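Pinthorpe Open Day Bin Picking Set: README

What this is

Recordings from the open day demonstration at Pinthorpe in June. Visitors chose what the arm should go for and the station ran as it does on any other day. The set holds 553 pick attempts, each with joint positions, gripper state, and a still from the fixed camera beside the work surface. An attempt starts when the arm leaves its home pose and ends when it gets back there, with or without an object.

The set was put together by Bilal Awwad. Domingo Sepúlveda ran the station and kept the paper log. Questions about the files go to Bilal, questions about the hardware to Domingo.

How the day ran

Doors opened at 10 a.m. and the last group left a little after 4. Groups had 8 people at most. Each group got a short talk, then took turns naming an object. The operator typed the name into Sendico, our task runner, and pressed start. Visitors did not touch the controls.

Between groups the operator put the objects back by hand in any position that seemed fair. There was no fixed layout. Some groups asked for hard starts, with things pushed up against a wall or into a corner, and those are marked hard_start in the log.

Setup

The arm is a KUKA with a metallic gripper, working over a gray metal bin on a wooden surface. Clamps hold the bin at its rear corners. Objects include a yellow toy duck, a red bowl and a small printed box. The bin floor is scuffed and the inner wall is shiny in its upper part, so expect reflections in the stills. We did not correct for them. 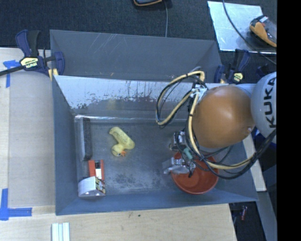
Rivadeneira wrote in after the day that the success field was too generous, since a pick that dropped its object on the way home still counted as long as it cleared the wall. Could the drops be split out? They now are. Version 2 has a separate field called dropped, and 92 attempts carry it.

Files

attempts.csv has one row per attempt: id, group, requested object, start time, end time, success, dropped, hard_start.
joints/ has one file per attempt, named by id.
stills/ has 832 images. Every attempt has one from its start, and some have a second from partway through.
log_notes.txt is the paper log typed up, spelling left as it was.

Times are local. Joint angles are in radians. Gripper opening is in millimeters, measured between the fingers.

Known problems

The gripper state lags the joint data by a fraction of a second. The lag is not constant, so a single offset will not fix it.

Cables on the arm hide part of the bin in many stills, and so does the gripper. If you label objects from the stills, expect partial views near the arm.

Requested object is what the visitor said, cleaned up by the operator. "Bird" and "duck" are both stored as duck. The original wording is in the notes where the operator had time to write it down.

Two groups in the afternoon ran at reduced speed after a protective stop. Their rows have slow in the group name.

Use

Free for teaching and research. Please do not use the success rate as a benchmark for the Endska grasp planner, which was running with its demonstration settings. Visitors' names and voices were not recorded.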